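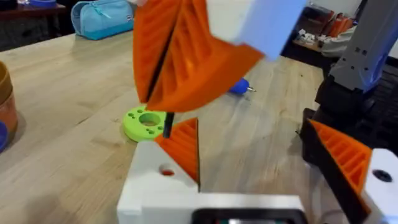
Progress report on the automation of the parts preparation bench, Curkness workshop

Submitted by Mayu Minami, project coordinator, to the Asetti Fund for Small Workplaces
August 24, 2022

1. Where the work stands

The project started in January with the purpose of moving the most repetitive part of our bench work to robot arms, and of learning what this does to the jobs of the people at the bench. In this period the arms have been handling small ring-shaped parts on the same wooden table where the staff work. The orange ribbed fingers are now our standard choice. They are printed in our own workshop and they bend around the edge of a part, so we do not need to set the force very exactly.

Since the start the bench has processed more than 2,000 parts with the arms. This is less than we had planned for this date. The delay comes mostly from the spring, when we had to change the program for picking up parts that lie flat on the table. Benito Rivas rewrote this program and it is in use now.

2. What changed for the staff

Before the project, four persons shared the bench and each of them sorted and placed parts for most of the shift. At present two of them do this work in the mornings only. The other hours go to checking, to small repairs and to preparing the trays for the next day. The number of employees is the same as in the application, and no contract has been shortened.

Teodoro Lozano, who has been longest at the bench, reported less pain in the wrist and the thumb. He also reported that the day feels more broken in pieces, as he is called to the arms when they stop and then must return to his own task. Two other colleagues wrote the same in the questionnaire. We take this seriously. From next month one person per shift will be responsible for the stops, and the rest will not be called.

Some of the staff were worried that their hand tools would have no place any more. We agreed that screwdrivers and personal things may stay on the table, provided that they are outside the path of the arms. This rule was written by the staff and Fulgencio Urquijo, our safety representative, approved it. Keeping the whole table clear was tried for a short time, but people walked back and forth to the shelf so often that the bench became slower.

3. Training

Up to now the staff have received 195 hours of training, all of it in paid time. The first course was given by Escobar, the supplier of our control software, and it was too technical for a part of the group. The second was prepared by Gonzalo Carretero with tasks from our own bench, and it was received much better. Everybody at the bench can now stop and restart the arms. Changing a finger is still done by Gonzalo and Benito only, which is a weak point in the weeks of holiday.

4. Costs

Spending is within the budget except for the printing material, where we used more than foreseen. We tested several thicknesses of the inner ribs and many fingers were thrown away. We ask for permission to move the unused part of the travel budget to this line. The visit to the Zodville site was done by video call and cost nothing.

5. Next period

We will train one more person to change and adjust the fingers. The questionnaire will be repeated with the same questions, so that the answers can be compared. We also want to decide together with the staff if the afternoon shift should use the arms. At the moment the opinions are divided and we do not want to fix a date before the second questionnaire is read.

The training records and the detailed accounts are attached separately.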